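Toteo indoor trainer review: a winter's worth of miles in the back bedroom

I held out against indoor trainers for years. I'm a club rider, mostly hilly sportives and the odd time trial, and I always thought turbo sessions were for people who minded rain. Then I broke a wrist on an icy lane, got told to stay off the road, and ended up buying the Toteo. I've loved it far more than I expected to!

Setting up took me an evening. You take the back wheel off, drop the bike on to the cassette and do up the skewer, and that's it apart from the app. The legs fold out with a good solid click and there's hardly any rocking, even when I'm out of the saddle (and I am not a delicate sprinter). My old Ifans frame went on with the spacer supplied. Honeylyn Ocampo from the club tried hers as well, a newer Midetti with disc brakes, and that needed the other adaptor, also in the box.

The road feel is the best thing about it. Hit a climb in the app and the resistance comes up smoothly, with none of that horrid lurch I remember from a friend's older trainer. It tops out at 800 watts, which the strongest sprinters will find a bit low, but I've only troubled the limit twice and was seeing stars both times.

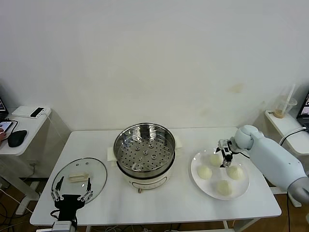

The steamer on the table, lid off to the side.

It's quiet too. The fan makes more noise than the trainer does, and I can hear the telly without putting the sound up. Downstairs it's a low hum, I'm told, and nobody has complained about the 6 o'clock sessions yet.

Eating is the bit I got wrong at first. Without any wind you sweat buckets, and an hour indoors left me emptier than two on the road. Gels every time gets dear and a bit grim, so I've gone over to proper food - rice cakes, bananas, plain steamed buns. The buns are brilliant, soft enough to get down when you're breathing hard.
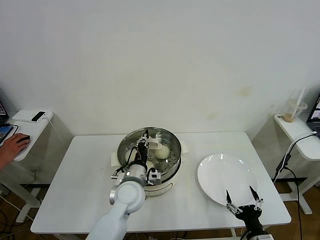 Steamed buns in the basket.

Grumbles, then. The power lead is too short, so I've had to run an extension across the carpet. The app forgot my weight after an update and for 9 rides I was flying up mountains like a champion, which was lovely until Tihomir Đorđević spotted it on the club table. And it's heavy. Once it's in place you won't want to shift it.

I paid 100 pounds more than I would have for the Gasetti, which I also tried in the shop. The Gasetti felt fine on the flat but went vague on steep stuff, and I live for the steep stuff. I'd spend the extra again tomorrow. My wrist has been better for weeks and I'm still on the Toteo most mornings, with a hill session planned for tonight as well.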